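Imprimer | Envoyer par e-mail

Chapitre 4
Recueillir des démonstrations

Glenys Humphreys

Les trois premiers chapitres ont traité de la commande d'un bras dont le mouvement est écrit d'avance par un programmeur. Cette méthode convient tant que les pièces arrivent toujours au même endroit et dans la même orientation. Elle devient vite pénible lorsqu'il faut manipuler un sac en papier, un gobelet ou une feuille pliée, dont la forme et la position changent d'un essai à l'autre. On préfère alors montrer la tâche au système et lui laisser estimer la relation entre ce qu'il observe et ce qu'il doit faire.

Une démonstration, au sens où nous l'entendrons dans ce chapitre, est l'enregistrement complet d'une exécution de la tâche par un opérateur : les images des caméras, les positions articulaires des deux bras, l'ouverture des pinces et les commandes envoyées à chaque pas de temps. Un ensemble de démonstrations portant sur la même consigne forme un lot. Le lot Skastum, qui servira d'exemple jusqu'à la section 4.6, contient 930 démonstrations enregistrées à raison de 50 pas par seconde.

4.1 Le poste de travail

Un poste à deux bras occupe peu de place. Les bases sont fixées sur un rail commun, ce qui évite d'avoir à mesurer de nouveau leur écart après chaque déplacement de la table. Le plan de travail est clair et mat. Des parois de tissu peuvent l'entourer pour masquer le reste de la salle ; leur motif importe peu, à condition de figurer dans la fiche du lot – un modèle entraîné devant un seul fond risque de s'y attacher plus qu'aux objets. 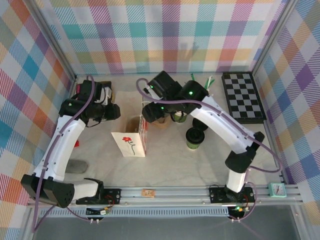

Le choix des objets demande plus de soin que celui des parois. On retient des articles courants, de rigidité différente, et l'on accepte que certains se masquent en partie les uns les autres. Une table trop bien rangée donne des démonstrations faciles à produire et un modèle fragile. Dans le protocole Skernetti, la disposition de départ est modifiée toutes les 20 démonstrations : on déplace le contenant principal, on change l'orientation d'un gobelet, on ajoute ou on retire un objet sans rapport avec la consigne.

4.2 Le rôle de l'opérateur

L'opérateur n'a pas à être rapide. Il doit être régulier et terminer chaque geste qu'il commence. Les hésitations posent une difficulté particulière, car le système les apprend comme le reste. Une pause au-dessus d'un objet, répétée dans beaucoup d'enregistrements, réapparaît à l'exécution, parfois sous la forme d'un arrêt définitif.

Faut-il pour autant écarter tous les essais imparfaits ? La pratique varie. Obeidat conserve les reprises, c'est-à-dire les essais où la pince manque l'objet puis le saisit à la seconde tentative, et leur attribue une étiquette distincte. Lors de la campagne d'août, 61 démonstrations du lot Skastum ont reçu cette étiquette. L'exercice 4.3 propose de comparer deux modèles, l'un entraîné avec ces reprises, l'autre sans.

Imprimer cette section | Envoyer cette section par e-mail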